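Flinbridge Home Forum > Kitchens & Dining > Light tabletop, yes or no?

lizeth_c
Okay, I need opinions before I spend real money. We're replacing the dining table, which doubles as my sewing table and the kids' homework spot, and I'm completely in love with pale tops right now. White, cream, that soft minty green, all of it! Larkero quoted me $866 for one in their satin finish. My husband says I'll spend the rest of my life wiping it. We've had dark walnut for 13 years and I'm so tired of it - the room feels like a cave by 4 p.m.
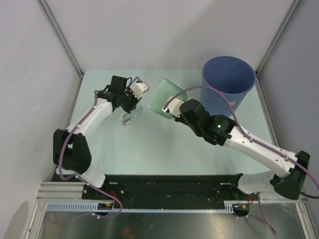
Light green top, pale walls

Anyway, is he right? Two kids, one dog, a lot of spaghetti.

sirko_ivan
He's right. We had a white one and sold it within a year. Ballpoint pen, turmeric, blue jeans (yes, jeans, from my son sitting on it). Get a mid-tone oak and move on.

ZoiaM
I'm going to disagree with Ivan. Dark tables are way worse! Every crumb and every bit of dust shows on mine, and you can see each swipe of the rag when the sun comes in. My sister's is off-white and looks clean even when I know for a fact it isn't.

sirko_ivan
"Looks clean even when it isn't" is not selling me on eating at your sister's, Zoia.

ZoiaM
Lol, you weren't invited.

anselmo50
Finish matters more than color. Gloss shows scratches, dead flat grabs stains, satin is the one to live with. I'd ask Larkero what the top coat is. If they can't tell you, I'd walk. I paid $691 for mine at the Morberg outlet in April and it's held up fine, but the corners are sharper than I'd like.

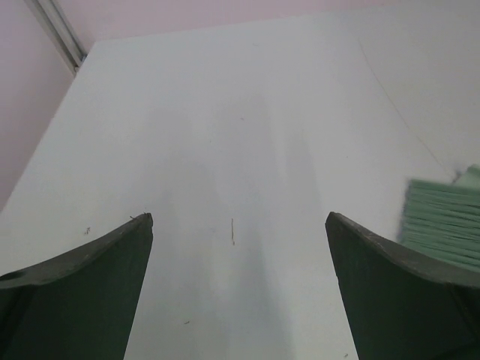
Related topic: Cleaning & Care

mercedes_b
Whatever you buy, go easy on the scrubby sponges. I dulled a big patch on ours with one of those melamine erasers and it never came back. Now it's a damp cloth, a drop of dish soap, and a second cloth to dry. For turmeric I put a baking soda paste on it and leave it for the afternoon, which gets most of it. Try it on the underside first!

lizeth_c
Thank you all, even Ivan. I called Larkero and the guy had to go ask somebody about the top coat, so I'm waiting to hear back. Anselmo, does the Morberg come in anything between white and oak?

anselmo50
They had a sand color when I went. Bring a tape measure, the tags were off by an inch on mine.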